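From: Alcides Arruda
To: preserving list
Date: 2 August 2025
Subject: Re: Salt for preserved lemons

> I followed the recipe from the July digest and after two weeks
> the brine still doesn't cover the fruit. Do I add water or more
> juice? Also, is 200 grams of salt a mistake? It seems like a lot
> for one jar.

More juice. Don't add water, it thins the salt and the top layer can go soft. Bottled juice is fine if you have run out of fresh.

The 200 grams is right for the big Drollum jar, packed full. If yours is the small Lundgren one with the clamp lid, use half that. Weigh it if you can. Coarse salt and fine salt don't measure the same by the spoon, and I think that is where most of the trouble on this list comes from.

You can also slice the lemons instead of quartering them. Slices give up their juice sooner and you can start using them in 2 weeks, though they break down faster once the jar is open. Take the seeds out first or the brine gets bitter.

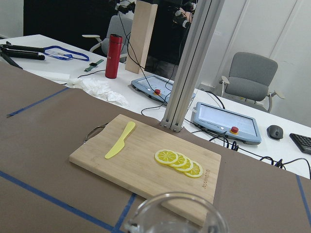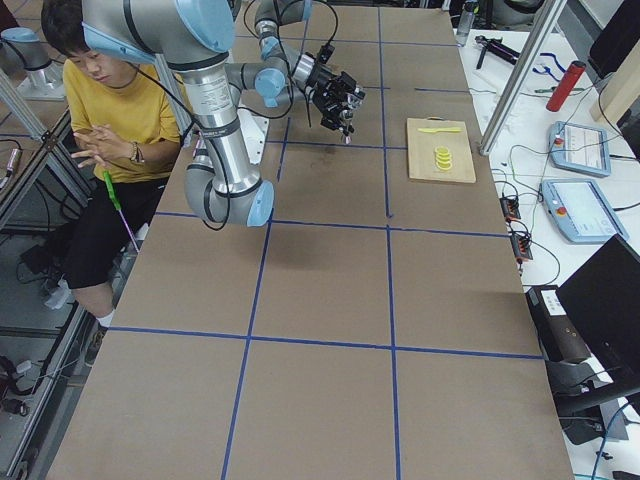

First one: lemon slices on the board.

Mine are packed in layers, salt on the bottom, then fruit, then salt again, pressed down with the back of a spoon each time. Leave a finger of space at the top. Turn the jar over once a day for the first week and keep it out of the sun.

If you see white film on the surface, skim it off and top up the juice. If it is any other color, throw the whole jar out.

The older thread on limes is message 3558 in the archive. The salt amounts there are by the cup, so check them before you use them.

Alcides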